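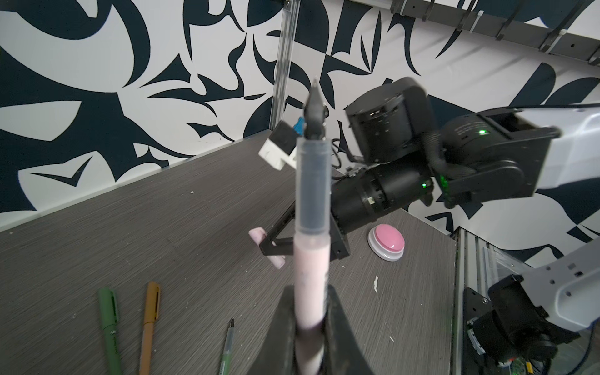 A pen in the grip of one arm at the Evley open day, with a second arm reaching down to the table behind it.

The Robot Will See Your Pen Now

What a Monday at the Evley workshop showed, and what it kept quiet about

By the time I had signed the visitor form at Evley, I had been told three times that I was about to see the future of work. The form said it once. A banner by the coat rack said it again, in letters as tall as my forearm, and the woman handing out name stickers said it out loud, with what I took to be a straight face.

The future of work, when I got to it, was sorting pens.

I have nothing against pens. I brought two. But I have been going to robot open days long enough to have a sense of the distance between the banner and the table, and at Evley that distance was considerable. The company rents a long, low building at the edge of Wetwood, between a tile warehouse and a place that fixes boat trailers, and it opens the doors to the public on one Monday each July. The pitch is that small arms, taught by people and not programmed line by line, will soon take on the fiddly handwork that big factory machines never learned. Packing kits. Filling trays. Tidying up after the rest of us.

The system on show is called Solari. It uses a pair of arms that share a table, each with a two-fingered gripper and a small camera at the wrist. Green lights glow on the black motors. The table is gray wood grain, and the wall behind it wears a navy and white pattern of sharp curves, like flames drawn by somebody who had been shown a hot rod once. I stared at that wall for a good part of the afternoon. There was time to.

A demonstration goes like this. Someone puts pens and markers on the table. One arm comes down, closes on a pen, and lifts it upright. It holds the pen for a moment, point up, with the solemn air of a waiter presenting a bottle. Then the other arm takes it, or is meant to, and the pen goes into a cup. When it works, people clap. I clapped too. It is a hard thing to do, and the moment when two machines pass a small object between them has a delicacy I wasn't ready for.

When it doesn't work, the pen falls over and rolls, and a staff member in a gray polo shirt reaches in and puts it back. This is called a reset. I asked whether resets counted as failures. I was told they counted as resets.

Evley likes numbers, as long as you don't pick them. The one on the handout was 3912, the count of practice runs used to teach Solari the pen job. A person sits at a set of controls and moves the arms through the task, over and over, while the cameras record. Then software learns to copy what it saw. I wanted to know how many of those 3912 runs were thrown out. The guide checked with a colleague, the colleague checked a laptop, and the answer was 631. Too slow, they said, or dropped, or the operator sneezed.

I don't bring this up to be mean. Throwing out bad practice is sensible, and they did tell me when they could have mumbled. But a handout that gives one number and leaves off the other is a sales sheet, and the families moving through the hall with their free tote bags were reading it as a report card.

The bigger question is who needs this. At the second session, a man who packs craft kits for a living asked how many pens an hour. The guide talked for a while about flexibility. He asked again. She said speed was not the focus at this stage – a fair answer, and also the one I have heard at every open day I've attended. His own line, he told me later by the coffee urn, does 2000 markers in a morning with four people and a radio. He wasn't gloating. He has trouble hiring and would love a machine that shows up. He just couldn't see this one keeping up with the radio.

There is a competitor, of course. Quintero, across the county, showed its own table-top arms in the spring, and did so behind glass with a fixed routine and music. Nothing fell. I learned very little. Evley lets you stand close enough to hear the motors, lets you watch the pens roll, and will move a marker a few inches if you ask politely. I asked politely. The arm found it on the first try. I asked for it to be moved again, nearer the rail at the side, and the arm went to where the marker had been, closed on air, and raised its empty fingers with complete confidence.

A child behind me laughed so hard she had to be taken outside. The guide laughed as well, and I liked the company more for it.

Evley says it has 16 of these stations planned, most of them for collecting more practice runs and a few for paying customers. It wouldn't name the customers. It wouldn't give a price either, though I was told twice that the arms themselves are the cheap part. The expensive part is the person at the controls, doing the job by hand through a machine so that the machine might someday do it without her. I watched one operator work through a stretch of this late in the afternoon, when the crowd had thinned. She was quick and patient, and she didn't drop anything. She could have cleared the table with her own hands in the time it took me to find my glasses.

I asked her if it was dull. She said it was better than the tile warehouse. Then she lined up the pens and started over.

The next open day is in July. Parking is on the trailer side, and the coffee is free until four.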